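Washing at Home – How the Machine Replaced the Copper
Project report, Domestic Technology module
Group: Bo-ram Hwang, Woo-jin Ok, A-yeong Wang
Supervisor: Seo-ah Song

1. What we set out to do

Original plan was a history of all household appliances. Far too big. Seo-ah Song told us to pick one and we picked the washing machine, partly as A-yeong's gran had kept her old twin tub in the garage and was happy to be interviewed. So the question became: how did people in one town go from washing by hand to washing by machine, and what did they think of it at the time?

The town is Telville. Two of us grew up there, which helped with finding people to talk to.

2. Sources

Interviews, mostly with people over seventy. Shop ledgers from Ankrah, the hardware and electrical shop on the high street, which sold washing machines from the fifties until it shut. Adverts in the local paper. A box of instruction booklets lent by Si-woo Ham, who repairs old machines and let us take photocopies.

The ledgers are patchy. Whole years missing, water damage on the later ones. We have not tried to make graphs out of them as we did in the first draft, the gaps made the lines meaningless.

3. Before the machine

Wash day was normally at the start of the week. Water heated in a copper, clothes soaked the night before, then scrubbed on a board, rinsed, and put through the mangle. Everyone we interviewed mentioned the mangle. Buttons got crushed. Fingers too, one lady showed us.

It took the whole day and dinner was cold meat. Sheets were the worst job as they are so heavy once wet. Several people said that they would send the sheets out to the laundry on Mill Lane if there was any money spare and do the small things at home.

4. The first machines

The earliest electric ones in the ledgers are single tubs with a hand wringer bolted on top. You filled them with a hose from the tap and emptied them into the sink. No spin. Really just the scrubbing part done for you – the rest of the work was still there.

The make that turns up most is Uswood. Ankrah seems to have had some arrangement with them, because their adverts are side by side in the paper for years. Almost all were bought on hire purchase, with a deposit and then weekly payments written in a little card. Families shared as well. One street had a machine that was wheeled from house to house on a pram base.

5. The twin tub

This is the one people remember fondly. Wash in one side, lift everything over with wooden tongs, spin in the other. You could use the same hot water for several loads – whites first, then coloureds, then overalls – so it was cheap to run even if you had to stand over it. A-yeong's gran kept using hers long after her children bought her an automatic. She said that the automatic "takes all morning and you can't see what its doing".

The booklets are good for this period. The Surovau one has 19 pages, and most of them are about how to load the spinner evenly so it doesn't walk across the kitchen floor.

6. Automatics 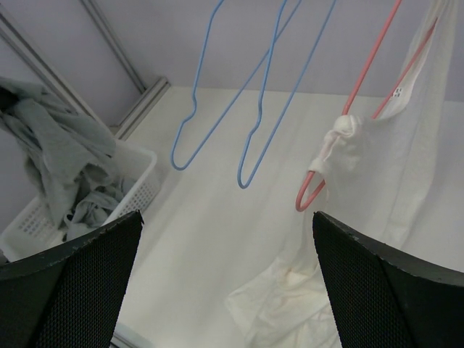

Slower to catch on than we expected. Price was one reason, plumbing was another. Older houses in Telville had no cold feed in the right place and a plumber had to be paid on top. The ledgers show more than 200 repair visits in the final book, mainly pumps and door seals, so the early ones can't have been very reliable. Si-woo Ham thinks hard water did a lot of the damage. We couldnt check this.

What changed most was the day itself. With an automatic there was no wash day any more, just a load here and there. Some people liked that. Others said the washing never seemed to be finished, and that they ended up doing far more of it because clothes were changed more often.

7. Problems with the project

Started the interviews late, in November, so only one round. Nearly all the people we spoke to were women and we should of asked more husbands and sons what they remembered. Recordings from the church hall are hard to hear over the tea urn. Woo-jin typed up what he could.

Also no information on the Mill Lane laundry beyond what people told us. Its records may be in the county archive – request sent, no answer yet.

8. Who did what

Bo-ram: ledgers, sections 4 and 6. Woo-jin: transcripts, newspaper adverts, section 3. A-yeong: interviews, section 5. Section 7 written together the night before handing in.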